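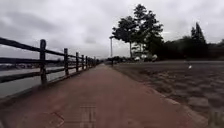 Paths and Boundaries > Waterside Fencing > Frequently asked questions

Post and rail beside water: frequently asked questions

24th December
By the Trelletti technical desk

Print this page | E-mail this page

These answers cover timber post and rail fencing with three rails, set along a paved path with open water on the far side. They apply to level ground. For slopes and steps, see the separate sheet.

What is a post and rail fence for?

It marks the edge and gives walkers something to steer by. A three-rail fence stops an adult wandering off the path and slows a bicycle that has drifted sideways. It will not hold back a small child or a dog, both of which can pass between the rails. If either is a concern, fix mesh to the path side.

Why three rails and not two?

Two rails leave a large opening at knee height. The third rail, set close to the ground, closes most of it and also stops a wheel running under the fence. On a path used by pushchairs and wheelchairs we do not supply a two-rail fence.

Which side of the posts should the rails go on?

If the rails are nailed to the face, put them on the path side, so that a person leaning on the fence pushes the rail against the post. If the posts are morticed, the question does not arise. The Dosero range is morticed. The Nesuvton range is face-fixed.

Does the timber need treating?

Softwood does, before delivery and again at every cut end. Oak and sweet chestnut may be left bare. Bare timber near water darkens unevenly, and the top rail usually changes first. A change of colour does not show that the timber is weak.

What shape should the top of a post be?

Rounded or sloped. A flat top holds rain, and the water works down through the end grain. Rounded tops are also kinder to anyone who rests a hand on them. Flat tops already in place can be cut back on site and the fresh grain brushed with preservative.

How do I check an old post?

Push a thin screwdriver into the timber at ground level, on the side away from the sun. Sound wood stops it within a few millimetres. If the blade sinks in, dig a little lower and try again. Then take hold of the top of the post and push it towards the water and back. Movement at the base with sound timber means loose ground, and the post can be packed and rammed. Movement with soft timber means a new post.

Can I replace one rail without taking down the rest?

On a face-fixed fence, yes. On a morticed fence one of the neighbouring posts has to be loosened and leaned over by a few degrees to let the rail in. Allow half a day for two people.

How far should the fence stand from the paving?

Leave 500 mm between the edge of the paving and the face of the posts where the bank allows. On narrow banks the posts may stand hard against the edging, but weeds will collect along the bottom rail and need clearing by hand. Do not set posts through the paving itself.

How long a run can be fenced in one line?

There is no upper limit. The longest we have on our books is 3,653 metres beside a reservoir. Long straight runs show every error, so set the end posts first, stretch a line between them and work to the line. Sighting along the top rail from one end will find a post that is high or low. Check at every tenth post.

Is reddish paving harder to look after than grey?

The work is the same. A terracotta colour hides soil and leaf stain fairly well but shows pale patches, whether from wear, salts or old repairs. Salts can be brushed off dry. Wear cannot be corrected, and a sealer will make the contrast stronger on some surfaces. Try any product on a small area first and leave it for a fortnight.

What about moss and ice?

Brush moss off with a stiff broom in dry weather. Chemical moss killers must not be used where the path drains to open water. The same goes for rock salt. Use sharp sand on ice and sweep it up afterwards.

When should the fence be inspected?

Once a year, in April, when the winter water has dropped and the growth on the bank is still short. Look again after a gale or a flood.

Which fixings are suitable?

Stainless steel for oak and chestnut, galvanised for softwood. Plain steel nails leave black streaks in oak. Fixings come in boxes of 66 or 415, and part boxes cannot be returned.

Can a Yurt gate be fitted into an existing run?

Yes, provided both gate posts are new. An old fence post should not be used to hang a gate. Give the clear opening between posts when ordering, measured at the top and at the bottom, and state which way the gate is to swing. Gates must not open out over the water.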